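Trekelby Peel-and-Stick Wallpaper, Terrazzo: Review

I have disliked peel-and-stick wallpaper for as long as I have been hanging the other kind. It is sold as an afternoon's work, it rarely is, and the sample never tells you how a whole wall will behave. Trekelby claims theirs can be lifted and re-hung up to 15 times without losing its grip. I bought enough for a small hallway and a closet to find out.
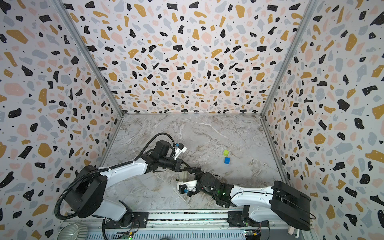 Angeliki Kyriakidis
10/19/23

The first strip went up crooked, so the lifting claim got an early test. It came away cleanly and went back on. By the fourth try one corner had started to curl, and I had to hold it down with the heel of my hand for a while before it stayed. Fifteen times? I doubt it. Four is still better than the Bokholm paper I used in August, which tore on the second.

Matching the pattern is the real chore. Trekelby says a random print hides its seams, and from the far end of the hallway I'd agree. Up close, a chip sliced in half next to a chip that isn't there looks like a mistake. Allow for extra waste – I lost most of a roll to it – and ignore the calculator on their site, which seems to assume you have no doors.
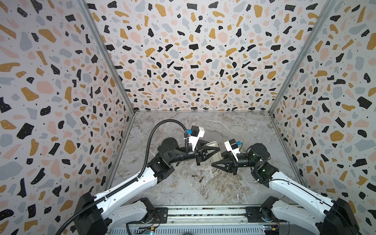 Cleaning and wear

The label says wipeable. Pencil came off with a damp cloth. Ballpoint did not, and scrubbing at it left a dull patch that I can find every time the hall light is on. Charalambos Psarras, who hung the same paper in his rental, had better luck with a drop of dish soap, though he was dealing with jam.

Outside corners are the weak spot. After 8 weeks the edge by the closet door has lifted twice, and I have given in and used paste on it, so that strip is no longer removable in any sense I'd accept. 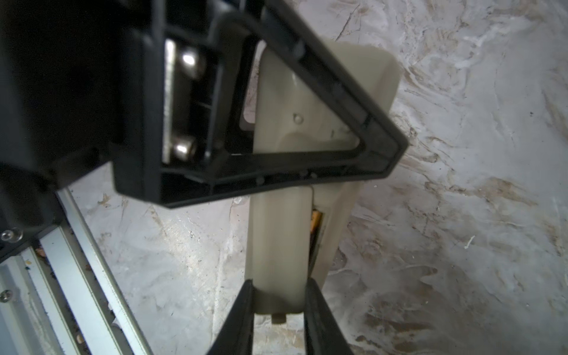
At $70 a roll, this is not cheap for something meant to be temporary, and Etetach sells a plain version for much less. A plain paper shows every bump underneath, I'll give Trekelby that. If you do want terrazzo, think about scale before you order. The chips in black, mustard, pink and blue-gray are a lot to look at on three walls at once, even over a pale ground, and I'd put them on one wall and paint the rest. My closet is fine. The hallway I may redo in the spring.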